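Kits & Tools | Interviews

Two Arms for a Small Shop: A Talk With Ayantu Tsegaye

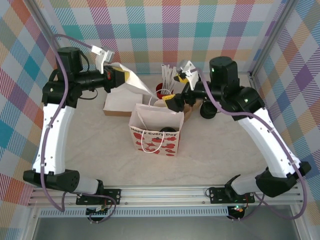
Ayantu Tsegaye has used the Mander, a two-arm kit sold by the firm Bitemside, since February. She tests it on the packing of small gifts, and I asked her first about the price. "It is not cheap for a shop like ours," she said. "But you get both arms and the rail, and you do not have to drill into your own table." The task she cares about most is the paper bag. On her table stood a white one with red hearts and the words "Happy Every Day", with a small cardboard box behind it. "A box is easy. A bag is soft, and it moves when you touch it," she said. "I want one arm to hold the side and the other to put the thing in."

She has kept notes on 300 trials. In the first week the kit finished 73 of the first 100, and she was a little disappointed. Her colleague Eskil Vik then changed the grip force, and the results became better -- she does not want to give a number before the test is over.

What does she not like? "The manual," she said at once. "It explains the screws very well and the software very badly." She wrote to the support desk two times and waited nearly 10 days for the second answer. The purple cables also worry her a little, as they run along the outside of the arms. "I would like to have them covered."

Would she buy it again? She thought for a while. "Yes, but I would ask for one day of training with it."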